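장난감 과일 바구니 정리, 10월

지난달에 부엌 장난감 서랍을 비웠다. 서랍이라고 해 봐야 거실 수납장 맨 아래 칸인데, 장난감 과일과 채소가 전부 거기 들어 있었다. 열 때마다 양파가 걸려서 서랍이 중간에 멈췄다. 손을 넣어 양파를 누르고 다시 당겨야 열렸다. 그걸 한 2년 하다가 이번에 그만두기로 했다.

그래서 바구니로 옮겼다. 새로 산 것은 아니고 집에 있던 라탄 바구니다. 팔각형이고 뚜껑이 달려 있고 안에 연두색 천이 대어져 있다. 원래 제니린 발루요트(Jennylyn Baluyot) 씨한테서 받은 것이다. 예전에 같은 층에 살았고, 이사 나갈 때 화분 몇 개와 이 바구니를 우리 집에 두고 갔다. 본인은 파낭이반(Panganiban)이라는 잡화점에서 샀다고 했다. 나는 가 본 적이 없는 가게다. 바느질거리를 넣어 두라고 준 것 같은데 나는 바느질을 거의 안 한다. 그동안은 충전기와 건전지가 들어 있었다.

건전지는 지퍼백에 넣어서 신발장 위로 보냈다. 충전기는 절반쯤 버렸다. 어느 기계 것인지 모르는 것은 다 버렸는데, 다음 날 면도기 충전기가 없어진 것을 알았다. 재활용 봉투를 아직 안 내놓아서 다시 찾았다.

바구니 안감은 떼어지지 않는다. 밑에 먼지가 꽤 쌓여 있어서 틈새용 흡입구로 빨아들이고, 천은 미지근한 물에 세제를 조금 풀어 수건에 적셔 두드려 닦았다. 세제는 집에 있던 이른게이트(Irngate) 중성세제를 썼다. 울 빨래용인데 향이 약해서 이런 데 쓰기에 괜찮다. 라탄 쪽은 물을 묻히지 않고 마른 칫솔로 결을 따라 쓸었다. 꼬인 결 사이에 낀 것은 칫솔로도 다 안 나온다. 이쑤시개를 몇 개 쓰다가 적당히 멈췄다. 뚜껑을 연 채로 베란다에 하룻밤 두었다.

그다음이 내용물이다. 식탁에 격자무늬 식탁보를 깔고 하나씩 꺼내 놓았다. 이 식탁보는 흰 줄이 일정하게 들어가 있어서 물건을 늘어놓을 때 편하다. 크기를 대충 비교할 수 있고, 작은 것이 굴러가도 눈에 잘 띈다. 평소에 밥 먹을 때는 안 쓴다. 국물이 튀면 지우기 어렵고 다림질도 해야 한다.
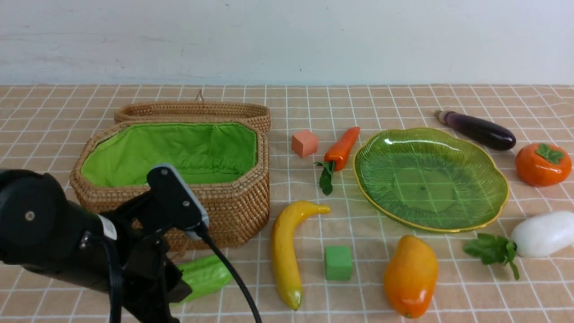
바구니, 당근, 바나나, 여주와 폼 블록. 뚜껑은 뒤로 세워 두었다.

남길 것과 보낼 것을 나누는 기준은 간단하게 정했다. 아이가 이름을 아는 것은 남긴다. 색이 벗겨져서 손에 묻어나는 것은 버린다. 같은 것이 여러 개면 제일 멀쩡한 것만 남긴다. 이렇게 하니 결정이 빨랐다. 레몬은 모양이 비슷한 것이 여러 개 나왔는데, 하나는 한쪽이 눌려서 펴지지 않았고 또 하나는 꼭지가 떨어져 있었다. 토마토도 겹쳤다. 달걀은 반으로 갈라지는 종류인데 짝이 맞는 것이 없어서 다 보냈다.

여주는 제니린 씨네서 온 것이다. 그 집 아이가 쓰던 장난감 몇 개를 바구니와 같이 받았고, 그중에 들어 있었다. 우리 집에서는 여주를 잘 안 먹으니까 아이가 처음에는 오이라고 불렀다. 표면에 우둘투둘한 골이 있어서 만지면 오이와 확실히 다르다. 요즘은 여주라고 부르기는 하는데 소꿉놀이할 때는 여전히 오이 자리에 놓는다. 김밥에도 들어가고 국에도 들어간다. 진짜 여주는 여름에 시장에서 한 번 사서 달걀과 볶아 보여 주었다. 아이는 한 입 먹고 물을 마셨다. 나는 소금에 절였다가 헹구면 덜 쓰다고 해서 그렇게 했는데 그래도 썼다.

당근은 잎이 달린 것이다. 잎 때문에 자리를 많이 차지한다. 바구니에 넣으면 잎이 다른 것 사이에 끼어서, 당근을 꺼내면 꼭 뭐가 하나 따라 나온다. 잎을 잘라 버릴까 했다가 그대로 두었다. 아이가 당근을 잡을 때 늘 잎 쪽을 잡는다. 넣을 때는 잎을 먼저 아래로 접어 넣으면 조금 낫다.

바나나는 드리셀(Drisel)이라는 이름으로 나온 과일 세트에 있던 것이다. 세트의 다른 것은 거의 잃어버렸다. 포도는 알이 하나둘 빠지더니 가지만 남아서 작년에 버렸고, 딸기는 외가에 있을 것으로 추측한다. 바나나만 멀쩡하다. 너무 샛노랗지 않고 끝이 조금 푸르스름해서 나는 이 바나나가 마음에 든다. 전화기로도 많이 쓴다. 얼마 전에는 아이가 바나나로 할머니와 통화를 하고는 나를 바꿔 주었다.

폼 블록은 과일이 아닌데 같이 넣어 두었다. 연어색, 초록, 주황 같은 색이 있다. 원래 쌓기 블록 통에 있어야 맞지만 소꿉놀이에서 두부나 치즈 역할을 한다. 초록은 쑥떡이라고 했다가 며칠 뒤에는 비누가 되었다. 가볍고 떨어뜨려도 소리가 안 나서 아래층에 신경이 덜 쓰인다. 다만 폼은 손톱자국이 잘 남고 모서리가 먼저 닳는다. 물로 씻어도 되는데 꼭 짜지 말고 수건에 눌러서 물기를 빼야 모양이 안 틀어진다. 처음에 모르고 하나를 비틀어 짰더니 네모가 아니게 되었다.

씻는 이야기를 조금 더 적는다. 플라스틱 종류는 대야에 미지근한 물을 받아서 세제를 풀고 10분쯤 담갔다가 부드러운 솔로 문질렀다. 여주처럼 골이 많은 것은 칫솔이 필요하다. 당근 잎은 담그지 않고 물티슈로 닦았다. 속이 빈 것은 구멍이 있는지 먼저 본다. 구멍이 있는 것을 담그면 안에 물이 들어가서 며칠 동안 흔들 때마다 소리가 난다. 우리 집에서는 가지가 그랬다. 가지는 결국 구멍 쪽을 아래로 해서 컵에 꽂아 두었는데, 그 상태로 사흘을 있다가 나왔다.

씻고 나서는 체에 받쳐 베란다에 두었다. 햇빛이 바로 드는 자리는 피했다. 예전에 빨간 사과를 창턱에 한 달 두었더니 한쪽이 분홍색이 되었다.

접시도 하나 꺼냈다. 장난감 접시가 아니라 원래 부엌에서 쓰던 초록 유리 접시다. 금색 테두리가 있고 잎맥처럼 골이 퍼져 나가는 모양이다. 과일을 올리면 그럴듯해 보인다. 유리라서 아이 혼자 만지게 두지는 않고, 내가 옆에 앉아 있을 때만 쓴다. 금테가 있는 접시는 전자레인지에 못 넣는다. 그래서 부엌에서는 손이 잘 안 갔고 찬장 위쪽에 겹쳐져 있었다. 식탁보 위에 놓으면 잘 미끄러지지 않는 것도 괜찮았다. 같은 모양이 원래 두 장이었는데 한 장은 설거지하다가 이가 나가서 화분 받침이 되었다.

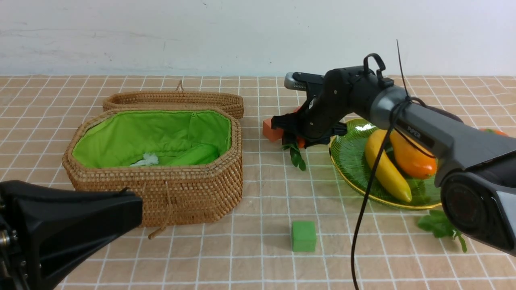

초록 접시에 올린 과일과 바구니.

요즘 아이가 제일 많이 하는 놀이는 장보기다. 바구니가 시장이 되기도 하고 장바구니가 되기도 한다. 접시는 집이다. 시장에서 집으로 옮겨 오면 저녁이 되고, 다 옮기면 도로 시장에 갖다 놓는다. 나는 대체로 계산하는 사람을 맡는다. 가격은 아이가 부르는 대로 받는다. 바나나가 50원일 때도 있고 200원일 때도 있다. 지난 토요일에는 당근이 873원이었다. 어디서 들은 숫자인지는 모르겠다. 거스름돈은 안 받겠다고 했다.

계산할 때 쓰는 동전은 단추로 대신한다. 진짜 동전은 입에 넣을까 봐 아직 안 준다. 단추도 작은 것은 빼고 코트에서 떨어진 큰 것만 골랐다. 놀이가 끝나면 단추는 내가 걷어서 따로 보관한다. 바구니에 같이 넣어 두면 천 주름 사이로 들어가서 찾기 어렵다.

바구니를 써 보니 서랍보다 나은 점이 있고 못한 점도 있다.

일단 뚜껑이 뒤로 세워져서 한 손으로 꺼내고 넣을 수 있다. 뚜껑 위에 작은 고리가 있어서 아이도 잡아당겨 연다. 앞쪽에는 가는 끈에 조임 단추가 달려 있는데, 우리는 거의 안 잠근다. 잠가 두면 아이가 열어 달라고 부르고, 안 잠그면 혼자 연다. 차에 싣고 갈 때만 잠갔다.

안감이 있어서 물건을 던져 넣어도 덜 시끄럽다. 라탄에 긁혀서 장난감 표면이 상하는 일도 없다. 연두색이라 초록 채소가 바닥에 있으면 잘 안 보이는 것은 조금 불편하다. 오이 같은 것을 찾을 때 손으로 더듬게 된다. 흰색이나 회색 안감이었으면 나았겠지만 때가 더 탔을 것이다.

못한 점은 크기다. 서랍에 있던 것이 다 들어가지 않는다. 줄인다고 줄였는데도 수박과 빵은 못 들어갔다. 수박은 반 통짜리여서 처음부터 무리였다. 지금은 책장 옆에 그냥 있다. 빵은 일타크(Iltach)에서 산 접이식 상자에 넣었는데, 이 상자는 접는 부분이 헐거워서 추천은 안 한다. 무거운 것을 넣고 들면 바닥이 처진다. 빵 정도는 괜찮다.

라탄 바구니를 아이 물건에 쓸 생각이면 가장자리를 한번 손으로 훑어보는 것이 좋다. 엮은 끝이 삐져나온 데가 있으면 찔린다. 우리 것은 바닥 쪽에 두 군데 있어서 손톱깎이로 바짝 자르고 사포로 문질렀다. 사포는 고운 것이면 된다. 나는 네일용 버퍼를 썼다. 여름에는 습기 때문에 뚜껑을 닫아 두지 않는 편이 낫다. 작년 장마 때 닫아 놓고 잊었다가 열었더니 풀 냄새 비슷한 냄새가 났다. 곰팡이는 없었다.

하는 김에 식탁 뒤쪽 벽도 손볼까 생각했다. 흰 벽인데 회색으로 쓸린 자국이 여기저기 있다. 매직 스펀지로 구석을 조금 문질러 봤더니 자국은 옅어졌지만 문지른 자리만 번들거렸다. 벽지가 아니라 페인트라서 그런 것 같다. 넓게 하면 더 이상해질 것 같아서 거기서 멈췄다. 봄에 남은 페인트 통을 열어 보고 아직 쓸 만하면 그때 칠하려고 한다. 통은 보일러실에 있고 뚜껑이 녹슬어서 안 열릴 수도 있다.

보내기로 한 장난감은 종이 가방에 담아 현관에 두었다. 상태가 괜찮은 것은 사촌 동생네로 가고 나머지는 버린다. 레몬은 아이가 가방에서 하나를 도로 꺼내 왔다. 눌린 쪽이었다. 멀쩡한 것과 바꾸자고 했는데 싫다고 해서 그냥 바구니에 넣었다. 지금 바구니에는 레몬이 두 개 있다.

서랍에는 색종이와 크레파스를 넣었다. 이제 양파에 걸리지 않고 열린다. 대신 크레파스 통이 조금 높아서 비스듬히 눕혀야 한다. 양파는 남겼다. 껍질 무늬가 거의 지워졌는데 아이가 이름을 아는 것이라 기준대로 했다.

제니린 씨에게는 바구니를 장난감용으로 쓰고 있다고 메시지를 보냈다. 여주가 아직 있느냐고 물어서 있다고 답했다. 그 집 아이는 이제 초등학생이라 기억을 못 한다고 한다. 여주를 절이지 말고 얇게 썰어서 찬물에 오래 담가 두라는 말도 들었다. 내년 여름에 한 번 더 해 볼 생각이다.

다음에는 욕실 장난감을 정리한다. 물총 안에 낀 것을 어떻게 빼는지 아는 분이 있으면 댓글로 알려 주시면 좋겠다. 식초는 해 봤고 잘 안 됐다.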